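February, late afternoon, gym office

Picking up from where I left the free throw notes before the holiday tournament, because I finally sat down with the whole pile of charting sheets and I'd like to get this written while I still remember what my own abbreviations mean. If you're reading this from the Meltholm side and haven't seen the earlier pages, the short version is that we wanted to know whether our kids shoot free throws worse when they're tired, or whether we've all just been saying that for years.

The sheets cover 2,456 free throws, all taken in practice, all in our gym on the two side baskets. I threw out everything from the main basket. The rim on that end got replaced partway through and it plays much softer now, and I didn't want to be arguing with myself about the rim in April.

Setup, for the record. Each player shot in sets of 6, with one set before any running and one right after the sideline sprints. No practice dribbles with a partner, no music, rebounder passes the ball back chest high. We did 18 sessions that way. A few were cut short by the bus schedule and I marked those with a star, but I left them in, and I went back and forth on that longer than it deserved.

What I see so far, and I'm being careful here: the makes do drop after sprints, but less than I would have bet. The thing that really jumps out of the sheets is the first shot of the set. Fresh or tired, the first one is the worst one, and it's the worst one for nearly everybody, including our two best shooters. After that they settle down. Tired legs show up more in how they miss (short, front rim, over and over) than in how often.

So I started wondering if we've been training the wrong piece. We have them shoot ten, twenty in a row, and by the third ball they're in a nice groove and feeling great about life, and then in a game they get two shots after standing around while somebody ties a shoe. The groove never has time to happen! I wrote "practice the first one" on the whiteboard and somebody has already drawn a smiley face next to it, which I'm leaving.

The new drill, which I've been calling Okoth in these pages after the old camp where I first saw a version of it: one free throw, then walk to the next basket, one free throw, walk again. Full routine every time, feet set, same number of dribbles, same breath. No second chance at the same line. It's slow and the kids grumbled the first day, and I'll admit I nearly gave up on it myself when I saw how few shots we got in. But it felt much more like a game, and the gym got very quiet, and I liked that a lot.

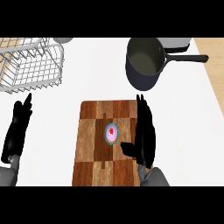
*Rendered counter, cutting board in the middle, two black grippers.*

Next question was whether to keep charting on paper or move everything into Zotatico, which the Faltano coaches use for their shot logs. I tried it for a couple of practices. It's nice for totals and it draws a pretty chart, but there's no good way to say how a shot missed, and for me the misses are the whole point. I ended up typing "SH" and "LG" into the comments box with cold thumbs between whistles. Staying with paper for now. If anyone figures out a custom field for miss direction, please come find me, I'd happily switch.

One more number, then a complaint. In the walking drill we've logged 81 shots that were truly "first ones" with the sprint right before. That's too small a pile to say anything from, and I'm writing it here mainly so I don't get excited and start quoting a percentage at the parent meeting like I did last year with the left-hand layups.

The complaint: please use the same charting sheet. There are now three versions floating around the clipboard, and on one of them the miss column and the make column are swapped. I caught it only when one of our post players suddenly looked like the greatest shooter in the state. Good for morale, bad for the notebook. The right sheet has the little court drawn in the top corner. Recycle the others.

To do before the next block:

- Print a fresh stack of the good sheet, put it in the blue folder
- Check the height on side basket two, it looked a hair low from the stands
- Run the walking drill at the start of practice as well as the end
- Ask Meltholm if they'd chart first shots the same way, even for a couple of weeks
- New net for side basket one, the old one is hanging by maybe four loops

Stopping here, the volleyball group needs the floor and I still have to put the balls away.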